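8/22/18 Notebook, Gospel of Mark working group
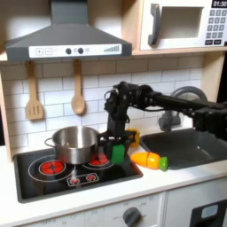 Arm over the play kitchen sink, small saucepan on the stovetop.

Great morning on Mark 4, the sleeping in the boat passage. I came in meaning to do two verses and got through the whole storm, and my coffee went untouched (it was bad coffee anyway).

First, the cushion. Mark is the only one who has it! Matthew and Luke both tell the storm and both leave it out. The Greek is proskephalaion, something for the head, and it carries the definite article, so "on the cushion," as if the boat came with one. Kalliopi Zupan thinks it was a sandbag or a rower's seat. I'd like her to be right, but I can't find a commentary that does more than guess, so I'm writing "cushion" in the draft and putting her idea in the margin.

Then the wording of the rebuke. "Peace, be still" in the King James is two verbs, siopa and pephimoso. The second is literally "be muzzled," and it's the same verb (different form) as in 1:25, where he silences the unclean spirit in the synagogue. I must have read this chapter 40 times and never put the two side by side. Now I want to check whether our earlier draft of chapter 1 used the same English word in both places. It should. A reader with no Greek ought to be able to hear it.

Checked: it doesn't. We have "be quiet" in 1:25 and "be still" in 4:39. Trygve Nygård did chapter 1 back in February and I'll ask him before I touch it.

Fear words, 4:40-41. He asks them why they are deiloi, cowardly or timid, and after that they "feared a great fear." Different root. So the storm makes them timid, and the calm makes them really afraid, which I find wonderful. Most of the English versions on the shelf say "afraid" for the first and then "terrified" or "filled with awe" for the second. Awe feels too comfortable to me. Trying "and a great fear came over them." Reads aloud well. Keep for now.

Also three "greats" in this stretch: great windstorm (37), great calm (39), great fear (41). Same adjective each time, megas. Please let's keep all three!! Our draft had "violent," "complete" and "great," and the pattern just vanishes.

Jonah. Everyone points to Jonah 1 and they should: asleep in the ship, woken by a frightened captain, sea goes calm, and the sailors in the Greek of 1:16 also fear a great fear. Near enough word for word. I had it down as a loose echo in the old notes and I take that back. What I don't know is how much of this belongs in a footnote. The Costside edition allows 500 characters per note, and mine is over that already with only the Jonah part in.

Read the passage out loud at lunch to the Magalhães table, 17 people. One woman asked about the "other boats" in verse 36, and where they went. No idea. Mark mentions them once and drops them. Matthew and Luke don't have them at all. I love that they're there.

To do
Ask Trygve about 1:25, "be muzzled" or something less odd
Cut the Jonah note down
Look up p. 182 in the Jernton lexicon for deilos, my photocopy is missing the bottom lines
Start on 5:1, Gerasenes or Gergesenes or Gadarenes, bring the manuscript chart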